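Gear Bench Walk-Round, with my comments
Cell two, Jeltdale — checked 24th October
14 shares | 6 comments

I do this walk-round before we start recording demonstrations and again whenever the bench gets shifted. The official form is one page with boxes on it, and Floor Boersma asked me to write mine up long so the folks starting in April have something to read besides "OK" and "Not OK." So here's the long one. I've left my grumbling in.

Recordings on the disk when I started: 2,689 gear placements, of which 1,664 have been looked over and kept. The rest are waiting on Yaqin Tang, who is faster at it than I am but only has two eyes.

1. FLOOR AND CABLES

1.1 Walkway clear on the operator side. OK.

1.2 Cables under the bench off the walking path. Not OK, and it's my repeat finding, sorry! They still run over the concrete in loose loops below the table. I want them gathered and up on the frame before the next long run. Ernő Csonka has the ties.

1.3 Power units reachable without crawling. Marked OK with a comment. I can get to the switch on my knees, and I'd prefer to get to it standing up.

1.4 Feet and shins. This goes on the list because when the arm is parked low, the wrist camera sees under the table edge, and whoever is standing there ends up in the recording. Legs in the opening seconds are a "trim," they don't sink the whole take. But stand back when you start the arm, please. The camera is the small part of my worry.

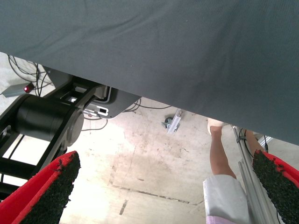 Item 1, wrist camera: cables on the floor and legs below the cloth.

2. TABLE AND CLOTH

2.1 Cloth covers the whole working area. OK.

2.2 Hem hangs clear of anything that moves. OK today. Check this by hand, all the way along, with the arms stopped. I run my palm under it and it takes less than a minute. If the cloth gets caught, the arm will happily pull the parts along with it, and then you're picking gears up off the concrete (ask Zeyu Deng about his toe).

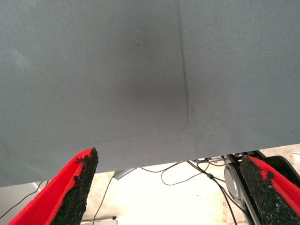
2.3 Creases. I used to fail the cloth for every wrinkle, and Baoshan Yuan talked me out of it. His point was that the learning system ought to see a few wrinkles in training if it's going to meet them later on. Fair enough! So the rule now is that a crease is fine and a ridge tall enough to tip a gear is a fail.

2.4 Lint. A few specks, passed. Go over it with the roller at lunch anyway.

2.5 Cloth swap. Same gray each time, from the same Skeltby roll. Do not bring in the spare from the back shelf, it's a different color and it made a mess of two days' worth of examples last time.

3. ARMS, BEFORE ANYONE LEANS IN

3.1 Stop button pressed, arm stopped, button released, arm stays put until told. OK on both sides. Do it for real, don't just look at the button.

3.2 Base bolts. OK, none moved against the paint marks.

3.3 Cable loop at the upper link. Swing the arm slowly through its whole reach and watch the loop. It shouldn't go tight and it shouldn't drag over the table. OK, though I'd like it a touch shorter.

3.4 Both arms in reach of each other? Yes, so the slow speed setting stays on while a person is teaching. I know it makes a take drag. I timed it, and the extra wait adds up to 20 seconds. We can live with that.

3.5 Hands out before the gripper closes. Say "clear" out loud. I feel silly doing it when I'm by myself and I do it anyway.
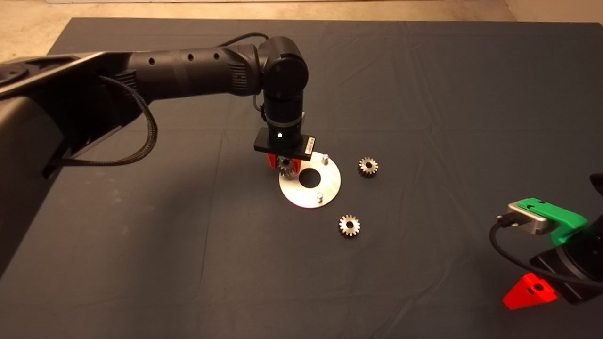 4. PARTS AND STARTING POSITIONS

4.1 Plate flat on the cloth, no rocking. Press on opposite sides of the rim. OK.

4.2 Pins upright and snug. OK. If one wiggles, stop and tell Ernő. A loose pin teaches the system to shove, and we spent a good long while getting the shoving out.

4.3 Gears free of burrs. OK. Wear the thin gloves for this one — the teeth look harmless and then they aren't.

4.4 Gears started in different spots from take to take. I got marked down for this one myself. I'd drifted into setting them in nearly the same place every time, which feels tidy and gives you the same example over and over. Move them around. Put one closer to you than is comfortable.

4.5 Failed grabs. Keep them, tag them "miss," carry on. Don't delete anything at the bench.

5. GRIPPER FINGERS AND PADS

5.1 Red finger bodies, no cracks. OK by eye and by fingernail.

5.2 Black pads stuck down along the full length. OK.

5.3 Pad surface. Comment only. They're ragged along the edges and a bit crumbly, and the Jemitz sheet says replace when the grip slips, so I test the grip and ignore the looks. Close on a gear, lift it a little, give it a gentle tug with the arm held still.
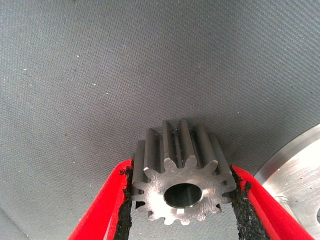
5.4 Crumbs. Brush any bits of pad off the cloth at the end of the shift. If you find a bit stuck in the gear teeth, pick it out before the next take.

5.5 Write the pad change in the log with the take number. Last one was logged at 1,664 kept, which is handy, as I can remember it.

RESULT

Cleared for recording, with 1.2 to be fixed first. Cable loop (3.3) to be looked at when Ernő has a minute. Target for this batch is 3,484 placements and I'd sooner get there a day late with everybody's fingers on. Floor, if the form gets redone, could the comment box please be bigger?

6 comments | Share this page
Questions about this checklist: ask at the Jeltdale bench desk | Back to top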